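Countertop sealing schedule, Building C kitchens

kquartey_facilities
Residents are reminded that stone counters in the Ilterholm units are to be resealed each August. Please use Misirico only, and allow 14 hours before use.

unit181
With respect, the Nijs guidance we were given says every second year. Annual sealing left a haze on ours.

kquartey_facilities
Haze indicates excess product. Wipe it off within the hour. The annual schedule stands.
Kofi Quartey

marble_lena
I must disagree as well. Brown marble with heavy white veining, as in my unit, does not need it yearly. 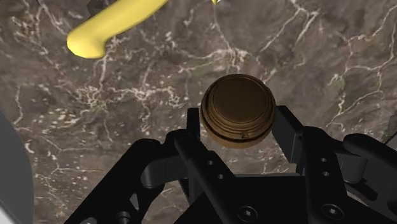

Related thread: Jukel drain covers, replacement requests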